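Planning and Budgeting for a Robot Cell
Handout 4: what the quotation leaves out
Course leader: Friederike Stöcker
Revised 14 Jul 2022

Read this before the costing exercise. You will need the Garnbridge price sheet and a calculator.

1. The arm is one line of many

Most first budgets start with the price of the arm and add a bit for extras. In the Garnbridge plan, which we go through in class, the arms took less than half of the money. The rest went on grippers, the table, fixtures, cabling, guarding, training and spare parts. Write all of these down before you ask a supplier for anything.

Get two quotations at least. Eltier and Pons both quoted for Garnbridge, but Pons left out delivery and Eltier left out the gripper cable. Neither was hiding anything – the request had not asked for them.

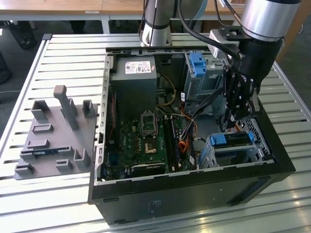 Fixtures are the line most often forgotten. A part that a person would hold in one hand has to be held by something else when an arm does the job, and every new product may need a new holder. Printed ones are cheap to change, and the grey plate on the slatted table to the left of the open computer is 3D-printed, with its post, blocks and slots. Allow 27 hours of design time for the first plate and fewer for later ones. Put the design time under labour and the printing under materials.

2. Figures for the exercise

Gripper, each: £2,085
Table and rails: £844
Fixtures, first set: £400

Use these as given, without VAT. Arm prices are on the separate sheet. Budget for one spare set of gripper fingers per arm.

3. Timing

Maxence Aubert's plan for the Tamovum line had the table arriving in April and the arms after it. Do the same where you can. Fixtures can be tried by hand on the table while you wait, and changes made then cost very little.

Ask each supplier for the delivery time in writing, and whether it runs from the order or from the deposit.

4. To hand in

One page of costs, with a source for each figure.
A short note on what you left out and why.
A payment plan by month.

Bring questions on depreciation to the next session. It is covered in Handout 5.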